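検収試験

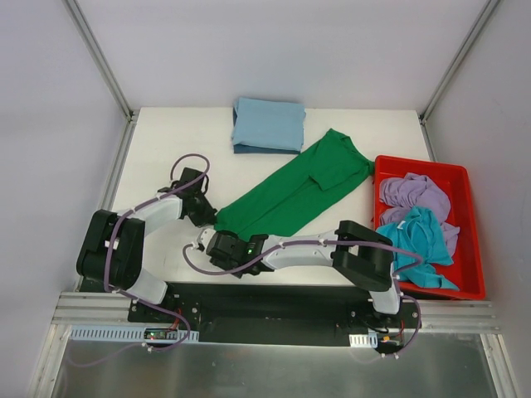

受入試験は10月の第一週に予定されていたが、ネストラ社の都合で前倒しになった。試験仕様書は表紙を含めて四枚しかない。対象は家庭用衣類折り畳みセル、型式名カスベリ。合格条件は、混在した衣類をビンから一枚ずつ取り出し、折り、奥の積み位置に置くこと。連続運転中の人手介入は2回まで。介入の定義は付則に書かれていた。扉を開けた時点で一回と数える。

私は検査員として派遣された。所属はプリレックス検査事務所で、ふだんは包装機と食器洗浄機を見ている。衣類は初めてだった。

先方の技術者は二人いた。年長のほうが記録用紙を渡し、若いほうが端末の前に座った。挨拶は短かった。午前九時十二分、運転開始。

最初の水色の布は問題なく終わった。角のずれは定規で測って許容値の内側だった。私は「合」と書いた。

次が緑のシャツだった。左右のアームが端をつかみ、布を斜めに張った。張ったまま止まった。

「考えています」と若いほうが言った。

「考えるという状態は仕様書にありますか」

「待機に含まれます」

私は待機と書いた。七十秒を過ぎたところで右のグリッパが布を放し、三センチ手前をつかみ直した。袖がビンの縁に引っかかっていた。アームは引いた。袖は外れなかった。もう一度引いた。三度目に角度を変え、袖が外れた。年長のほうが息を吐いたのが聞こえた。

緑のシャツの所要時間は273秒だった。私の家では同じものを十秒で畳む。ただし、畳まずに椅子に掛けてある日のほうが多い。これは記録用紙に書く欄がない。

午前中の成績は次のとおり。折り完了率72パーセント。未完了の大半は袖の処理で、残りは裏返しの検出漏れだった。裏返しの靴下は裏返しのまま、きわめて正確に揃えられた。仕様書には表裏の記載がなく、協議のうえ合格扱いとした。

昼の休止中、年長のほうが缶コーヒーを二本持ってきた。発注元のバフラミ不動産は、賃貸住宅の共用洗濯室にこのセルを置くつもりだという。夜に洗濯物を入れ、朝に取りに来る。速さは要らない、と彼は言った。

「夜は八時間あります」

「止まらなければ、ですね」

「止まらなければ」

午後の最初の介入は一時四十分に発生した。フード付きの上着の紐が左のグリッパに絡んだ。若いほうが扉を開け、指で解き、扉を閉めた。所要十一秒。二回目は三時過ぎ、薄い布がビンの底に張りつき、つかみ動作が二十回を超えた。ここで自動停止がかかった。布をつまみ上げて置き直すだけの作業だった。

残り時間は四十分あった。介入の余裕はもうない。

四時を回ったころ、子供用のシャツが出てきた。寸法が下限に近い。アームは一度広げ、片側を折り、そこで止まった。表示灯は運転中のままだった。二人とも立ち上がった。若いほうの手が扉の把手にかかった。

「開けると三回目です」と私は言った。

「わかっています」

手は把手から離れなかった。私は時計を見た。九十秒。百二十秒。つかんだ布の端がわずかに震えていた。サーボの保持電流によるものだと思う。百五十一秒で、残りの側が折られた。左右の幅は八ミリ違っていた。許容値は十ミリである。

終了時刻、四時四十五分。介入二回。完了率は午後分を加えてもほとんど動かなかった。仕様書に完了率の下限はなく、私の判定欄には合か否しかない。備考欄は三行あった。

一行目に、袖の処理に改善の余地あり、と書いた。二行目に、夜間無人運転の連続時間は本試験の範囲外、と書いた。三行目は少し考え、空欄のまま署名した。

帰宅は九時だった。乾燥機の中に朝の洗濯物が残っていた。全部出して、シャツを一枚広げた。袖を持ったところで電話が鳴り、戻ったのは三十分後だった。私は記録用紙の余りを裏返し、待機、と書いた。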